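The Long Lunch Is Dead, And I Helped Kill It

Most of my working life has gone into looking after resellers. I started on the phones at Storkden, moved up to running the western territory, and by the end I had 65 partners on my list and a car that smelled permanently of drive-through coffee. I loved it! I also did it badly for years, and I'm only now getting my head around why.

When I took over the territory, the measure of a good channel manager was how many names you'd signed. So I signed names. I signed a two-person shop above a bakery, and a photocopier dealer who (I'm fairly sure) thought we sold photocopiers. My boss had set a target of 100 new partners and I was going to get there if it meant recruiting my dentist. 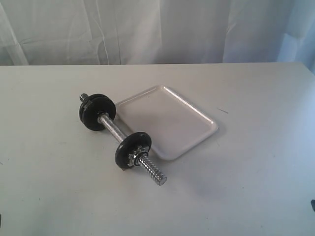 Paquette never worked that way, according to a fellow who spent his whole career there and rang me after hearing I was writing this. They'd take on five resellers in a year, he told me, and turn the rest down politely, and the ones they kept stayed for ages.

I wish I'd had that phone call a long time ago. Of all those partners I signed, a handful brought in nearly everything. The others got a welcome kit, a login they forgot and a Christmas card with my signature printed on it. I'd turn up once in a while, buy lunch, talk about the footy and drive home feeling I'd built a relationship.

What changed me was going over to Mernska, a much smaller outfit with no lunch budget to speak of. I had to be useful instead. I sat in on a reseller's sales calls and heard how they explained our product, which was wrong in ways I'd never imagined - and a lot of it came straight off a brochure I'd approved.
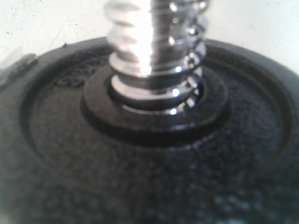
So I started spending whole days with people. I learned who did the quoting and who fixed things when they broke, and I made sure the fixers had my mobile number. The fixers are the ones customers believe. Make their Tuesday easier and they'll mention your name all week.

I got some of it wrong, of course. I promised one partner a stretch of territory that already belonged to another, and spent most of July apologising to both. It cost me a deal worth 300 licences and a fair bit of sleep. These days I write everything down and send it to everyone before I've left the parking lot.
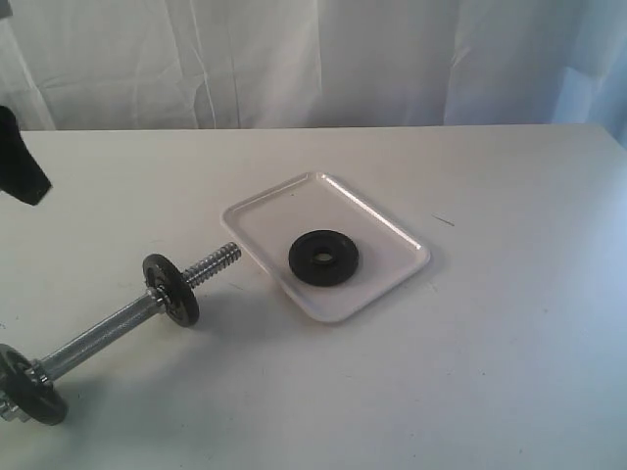

Then there's the money. Margins are the conversation everybody puts off, and I put it off longer than most. A partner who can't see how they get paid will smile at you and sell something else. At Sodomine, where I've been for the past while, we put the whole scheme on a single page, and if a change won't fit on the page we don't make it.

Do I miss the lunches? A bit, yes. There was a place with a terrific schnitzel. But I've had better talks over a sandwich in somebody's loading bay, waiting for a delivery, than I ever had over a tablecloth. If you're new to this job, ask your partners what annoys them about you, and bring a pen.

Comments

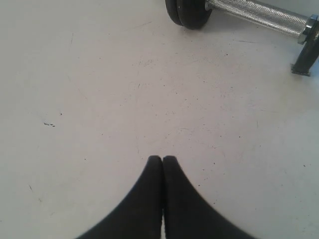 prairie_reseller
We were one of those 65, or somebody's version of it. Got the card every year, never got a call back about pricing. The one-page scheme sounds like a dream.

quotedesk
Agree about the fixers. Our techs steer more sales than the sales team does, and vendors walk right past them on the way to the boardroom.

toolate4lunch
Which place had the schnitzel?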